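Oiling a table top, how many coats?

fkhokhar
Posted 7 August
I have a secondhand dining table that I sanded back to bare wood. The can of Luvex oil says 2 coats. My neighbor says that's nowhere near enough for a table people eat at. Who's right?

Bulel60
Two is fine if you let the first one dry overnight. Wipe off the extra after 15 minutes or it goes sticky.

clometti
I disagree. I did two on ours in November and had water rings by New Year. It got a third and a fourth and has been okay since. Thin coats, though.

Bulel60
Water rings mean the oil hadn't cured. You can't blame the number of coats for that.

clometti
It had three weeks. I think that's plenty.

fkhokhar
What grit did you both stop at? I went to 180 and it still feels a little rough along the grain. 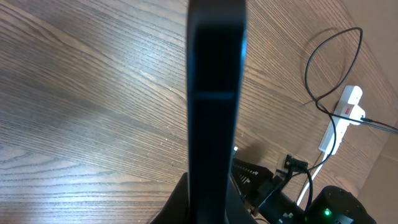

kakakhel_w
I stop at 150 for oil and only go finer on edges people touch. If you sand too smooth the oil just sits on top. Go with the grain on the last pass, and on wood like this, where the dark lines run in long curves, follow them as well as you can — scratches across them show up once the oil is on. I'd do three coats and skip the argument.

Bulel60
150 is too coarse for a dining table. 180 is right.

fkhokhar
Okay, staying at 180. First coat goes on tonight and I'll decide on a third after the second one dries.
Fouzia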